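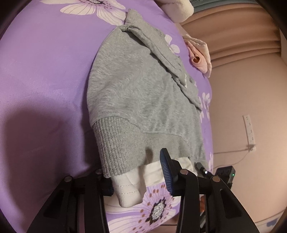 Budgeting for a second set of grippers (and whatever comes with them)

Posted in: Equipment and Money

dzifa_dogbe
Hi all, warm hello from the far end of January. Our little group does folding and tidying demonstrations with hand-held grippers, mostly clothes on beds, and I've been asked to put together a spending plan for the year. We have one pair of grippers now and everyone agrees we want a second. I've been looking at the Skeklow pair and the Pillus pair, and I keep going around in circles! The Skeklow comes to 325 more once you add the charger and the case, but the finger pads come off with one screw. On the Pillus you send the whole finger back. We do a lot of sweatshirts and fleecy things, thick hems, ribbed cuffs, and I'd love to hear what has held up for people before I go asking for money.

EsiA
Oh, I have feelings on this one, Dzifa. Get the one with the pads you can swap yourself. Pads are the tires on the car. We went through far more of them than I'd planned for in our first year (I'd put down one spare set, bless me) and ended up raiding the travel line to pay for more. The ridged kind is lovely on a heavy hem, it really bites, but the ridges round over and then you're pinching and re-pinching. A pack from Ackah is 52 and I'd write in five packs without blinking.

Kyei_AR
I'll disagree a little, and kindly, I hope. We have the Pillus and have sent a finger back just the once. Five packs of pads a year sounds to me like people squeezing too hard. Before I bought anything I'd spend an afternoon with whoever is holding the grippers and work on their touch. It costs you the tea and cookies.

EsiA
Ha! Come and squeeze our laundry, Abdul-Rahman, and then we'll talk. Some of it is technique, I'll grant you. But when there's a sweatshirt with another layer showing under the hem, you want to take the top one and leave the other, and worn pads will not do that for you no matter how gentle your hands are.

gifty_y
Can I put in a word for the boring stuff? Power. A second pair means a second charger, and whatever else you've got plugged in near the bed, and then one day you're standing there with a plug in each hand. Put a decent long power strip in the budget, and some cable clips, so nothing droops over toward where you're working. I'd also set aside 100 for clothes. Thrift store ones are fine, you just want a good mix of thick and thin, and you'll want bedding in patterns too. Ours were all plain for ages and it made everything look easier than it was going to be in a regular bedroom.

dzifa_dogbe
Gifty, the bedding is covered, my mother has given us every floral sheet she owns. The clothes line is a good thought though, I had nothing down for that at all.

Selorm_A
Coming at this from the side that signs things. Please, please split it into what you buy once and what you use up. I've had requests land with me as one big lump and I can't defend a lump to anybody. Grippers, case, charger in the first pile. Pads, clips, clothes in the second. Also ask Skeklow if they'll lend you a pair for a couple of weeks. They did for us, though I had to write twice.

Kyei_AR
Second what Selorm says about the loan. And if you try it and love it, I'll happily be wrong.

dzifa_dogbe
Writing to Skeklow tonight. One last thing, does anybody use the padded Plaswood case, or is the plain one all right if we only go across town?

gifty_y
Plain one. Wrap them in a towel.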